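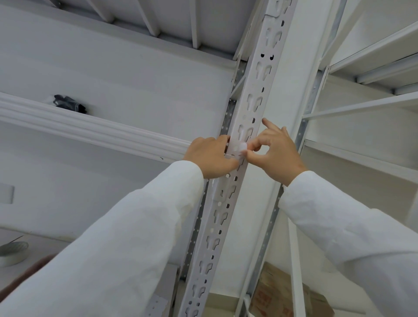 One respondent at the Tistdale store felt that a shelf address was only useful if it could be read without stepping back into the aisle, and several others made the same point in different words. Their complaint was with the old scheme, under which each bay had a single code at its end and staff worked out the shelf level for themselves.

4.2 Location labelling and search time

The store holds 2,476 stock lines, most of them small spare parts ordered in ones and twos. Before the change, a picker was given a bay number and a part number. Parts that looked alike were often kept side by side, and the picking list did not say which shelf they were on. New starters learned the layout by asking.

Under the revised scheme every shelf level has its own address, made up of aisle, bay and level. Addresses are fixed to the uprights close to the beams (Figure 3), and the same address is printed on the picking list. The stock system, Plandard, was altered so that lists are sorted in walking order. 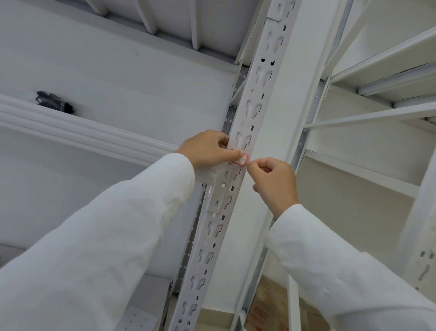
Search time was taken from the moment a picker entered the bay to the moment the part was scanned. We left out picks where the part was out of stock, as these were recorded differently at the two sites. The Wuser site kept its old scheme throughout and was used for comparison.

Figure 3. Labelling a shelving upright.

Median search time at Tistdale fell from 23 seconds to 13 seconds. There was no clear change at Wuser. The fall was greatest for the lower shelves, where the old bay codes had been hardest to see, and smallest for bulky items that staff could already find by sight. Wrong picks also fell, but they were rare to begin with and we do not place much weight on this.

Two limits should be noted. The walking-order lists came in during the same February as the new addresses – we cannot fully separate the two effects. Staff at Tistdale also knew that picks were being timed. A longer study at the Pugh depot, where addresses will be changed one aisle at a time, should help with the first of these.

Last updated: 12/5/23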